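Sullside Shared Laundry
Minutes of the users' meeting held on 25 Apr 2024 in the drying room

Present: Leonidas Antoniadis (chair), Anežka Beneš (minutes), Vlastimil Tóth, Natália Jelínek
Apologies: Boris Kratochvíl

1. Minutes of the last meeting
Agreed as correct. Vlastimil asked for the spelling of Ollaldale to be put right under item 4. Done.

2. Money
The balance stands at £1562. The bill for the new drain hose has been paid. Leonidas has the receipt and will put it in the folder.

3. Wash bags
Natália reported that socks and small items are still getting into the door seal of the left-hand machine. She has cleared it twice since the last meeting. She would like everyone to put small things in a zipped mesh bag and suggested we buy a stock to keep on the shelf by the sink.

Vlastimil said people would take them home and forget. Anežka said that would still be cheaper than calling out the engineer, who charges £90 before he opens his toolbox. Stirkolden can supply plain bags in two sizes. Natália prefers the larger one, as it will take a set of baby clothes or a couple of jumpers.

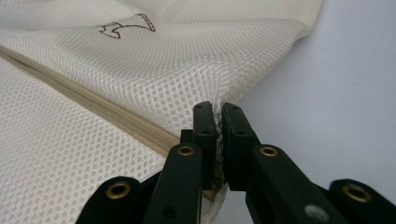 There was some discussion about zips. Leonidas has had bags where the slider worked open during the spin and everything came out. Natália said to close the zip fully and tuck the slider under the elastic if the bag has one. Otherwise a safety pin should not be used, as it may mark the drum. Bags should be no more than half full and should be hung up by a corner afterwards, not left in the basket.

Agreed to set aside up to £300 for wash bags and a second drying rack. Natália to order the bags. Anežka to write a short notice for the wall.

4. Drying racks
The rack by the window has a bent rail. Vlastimil has tried to straighten it and thinks it will last until November if nobody hangs wet towels on the end. The Ollaldale residents have asked if they may use the tall rack when theirs is full. Agreed, provided they take their things down the same day.

5. Lost property
The box is full again, mostly pillowcases and single socks. Items will be laid out on the folding table for two weeks and whatever is left will go to the charity shop. Boris had sent a note asking after a grey fitted sheet. It was not in the box.

6. Powder
The shared tub of Ko powder is being used up faster than people are paying for it. Leonidas proposed going back to everyone bringing their own. Natália was against this. Left for next time, when Boris can be here.

7. Any other business
The light over the sink flickers. Vlastimil to change the tube.
The key to the meter cupboard is back on its hook.

Next meeting to be arranged once Boris is back.

Sullside Shared Laundry | Contact the secretary | © Sullside Shared Laundry | Back to top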